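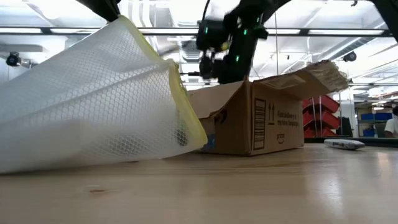
탁상형 양팔 로봇 작업대 도입 예산 수립 절차

본 안내는 비정형 물품(망사 주머니, 비닐 포장재, 의류 등)을 다루는 로봇 작업대를 처음 도입하는 부서를 대상으로 한다. 구매 요청서를 작성하기 전에 아래 순서에 따라 소요 항목을 정리하고, 각 단계의 결과를 예산 산정표에 기입한다. 기존 설비의 단순 교체에는 적용하지 않는다.

1단계. 작업 물품의 확정

장비 사양보다 작업 물품을 먼저 정한다. 얇은 천이나 망사처럼 모양이 일정하지 않은 물품은 그리퍼 끝단의 형상과 파지력 조절 범위에 직접 영향을 준다. 주머니의 가장자리를 집어 올리는 작업이라면 테두리 원단의 두께를 측정하여 요청서에 적는다. 골판지 상자를 함께 사용하는 경우에는 덮개를 펼친 상태의 폭까지 포함하여 필요 면적을 계산한다. 상자를 접힌 치수로 계산한 요청서는 반려된다.

물품 목록에는 소모 수량도 기재한다. 망사 주머니와 상자는 반복 작업 중 마모되므로 비품이 아닌 소모품 항목으로 편성한다. 테이프로 보수한 상자를 계속 사용할 것인지, 일정 횟수 후 교체할 것인지는 담당 부서가 정하여 비고란에 명시한다.

2단계. 작업대와 설치 공간

작업대 상판의 재질, 높이, 하중을 확인한다. 광택이 있는 목재 상판은 천장 조명을 반사하여 카메라 인식에 영향을 줄 수 있으므로, 무광 매트 또는 상판 교체 비용을 별도 항목으로 둔다. 조명 공사를 병행하는 경우에는 시설관리팀의 견적을 첨부한다.

팔의 최대 도달 범위 바깥으로 600mm의 여유 공간을 확보하는 것을 원칙으로 한다. 보관함과 선반은 이 범위 밖에 배치하고, 통행로와 겹치는 경우 안전 펜스 또는 영역 감지기의 비용을 포함한다. 상부 배선이 필요한 현장은 케이블 경로를 도면에 표시한다.

3단계. 견적 비교

견적은 최소 2개 업체에서 받는다. 2023년도 비교에서는 Clillmont와 Bisier의 견적을 검토하였다. Clillmont는 본체와 그리퍼를 일괄 공급하는 조건이었고, Bisier는 본체 가격이 낮은 대신 그리퍼, 제어기, 설치비를 각각 청구하였다. 두 견적의 총액을 같은 항목으로 다시 배열한 뒤에는 차이가 크게 줄었다. 본체 가격만으로 순위를 정하지 않도록 한다.

견적서에서 확인할 항목은 다음과 같다.

- 본체, 제어기, 전원 장치의 포함 여부
- 그리퍼 및 교체용 끝단의 단가
- 카메라와 고정용 브래킷
- 운송, 설치, 시운전 비용
- 소프트웨어 사용권의 기간과 갱신 조건
- 작업자 교육 시간

4단계. 운영비 산정

초기 구매비와 함께 5년간의 운영비를 산정한다. 연간 가동 시간을 먼저 정하고, 여기에 끝단 교체 주기와 점검 주기를 적용한다. 시범 작업대에서는 그리퍼 끝단의 고무 패드를 가동 472시간 시점에 처음 교체하였다. 이 수치는 얇은 직물 위주의 작업에서 얻은 것이므로, 단단한 부품을 주로 다루는 부서는 공급업체의 자료를 따로 요청한다.

예비 부품은 납기가 긴 품목부터 편성한다. Tufa의 관절 모듈은 해외 발주 품목으로, 긴급 주문 시 운송비가 추가된다. 케이블과 커넥터는 Nakico 규격품으로 통일하면 부서 간 공동 사용이 가능하다.

인건비도 누락하지 않는다. 작업 물품을 원위치에 놓고 상자를 정리하는 인력, 기록을 검수하는 인력의 시간을 각각 산정하며, 겸직인 경우 투입 비율을 적는다.

5단계. 검토 및 제출

작성된 산정표는 설비기획 담당 Danuta Kurek의 확인을 거쳐 구매 담당 Teodor Tomaszewski에게 제출한다. 안전 관련 항목은 Nuria Valcárcel이 별도로 검토한다. 차년도 예산에 반영할 요청서는 8월 말까지 접수하며, 이후 접수분은 추가경정 대상으로 분류한다.

제출 서류는 예산 산정표, 비교 견적서, 배치 도면, 작업 물품 목록이다. 도면에는 작업대와 함께 팔의 동작 범위, 비상정지 버튼의 위치, 작업자의 대기 위치를 표시하여야 한다. 서류가 누락된 경우 접수일은 보완이 완료된 날로 본다.

관련 문서
그리퍼 끝단 교체 및 보관 요령
로봇 작업대 배치 도면 작성 기준
소모품과 비품의 구분 기준
비교 견적서 서식 및 작성 예
산업용 카메라 조명 조건 점검표
설비 폐기 및 부서 간 이관 절차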